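Sorting by Colour – Project Report
Skye Shearer, Vondcombe, 11/02/2019

My project asked whether matching bins make tidying up easier, and I loved every minute of it! I used toy building bricks in blue, green and red, with three open bins side by side in the same colours.

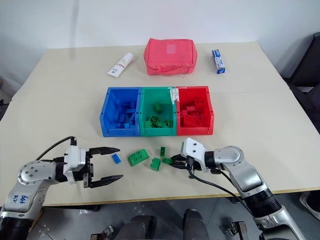

The rule was simple: each brick goes in the bin of its own colour, and no stacking. My project partner Eyvindur Vestergaard kept time while I sorted, then we swapped. The low front lip on the bins is brilliant – you can drop a brick in without looking.
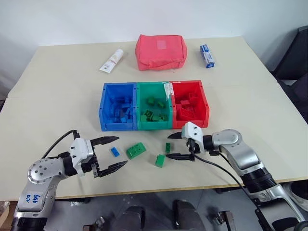
Next we want to mix up the bins and see how much that slows us down. Eyvindur thinks a lot. We hope to try it in April with 50 bricks.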